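Posted February 23, 2026 by the Gurnon bench log
Print | E-mail this post

The Bruva set is at 273 episodes, all recorded by hand with the gripper tool. I rejected 40 for tracking loss or for starting with the fingers already closed. The rest go into the first training run as they are.

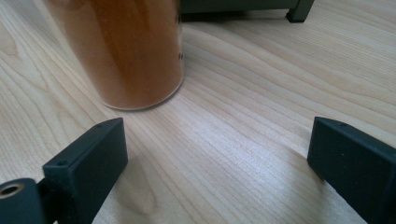
Start position matters more than I had assumed. In the early recordings I began every reach from the same spot, and the policy learned the spot. Now I vary it between episodes. An approach with the amber container up and to the left of the open fingers counts as an off-center start, and I want more of those. Glare on the pale tabletop stays in.

Next is a second table at Clurkasau, with 6 start zones and two operators. The Fröhlich mount needs a new shim first.

Last updated: February, after the recount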